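Filed under: Diary, Money & Kitchens

May 19, 2026

The second quote for the kitchen came this morning and I have read it four times, hoping it would improve. Olley wanted 2,003 pounds for the worktops, fitted. Tistell want 2,358 for what looks to me like the same job, except theirs includes a line called "surface care programme". I rang to ask what that was. A bottle of cleaner and a cloth, as far as I could make out, and a leaflet.

I don't trust any of it. The man from Olley told me stone lasts a lifetime and then offered me a guarantee with 70 exclusions. I read those too, over lunch. No hot pans, no lemon juice, no standing on it. Who gets through a week without lemon juice? The old worktop has had 60 years of hot pans and lemon juice and all it has to show for it is a brown ring by the cooker, which I'm quite fond of.

There's also the matter of "free" measuring, which both of them do, and which both of them seem to have put in the price of the sink.

Spent the afternoon looking at colours anyway, so I'm as bad as the rest. Cream with speckles is what everyone is being sold this year. I don't mind it. I do wonder how it will look in May light in a north-facing room, and none of the samples are bigger than a biscuit.

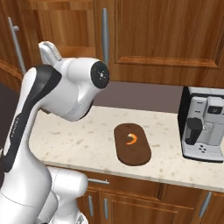

Pouran Vahidi wrote back this evening to say that I should keep the old top, sand out the ring and spend the money on a decent extractor, and that she regretted her own marble within a month. She may be right, though she did also tell me to buy the green sofa.

Must ring Olley about the sink before they order anything.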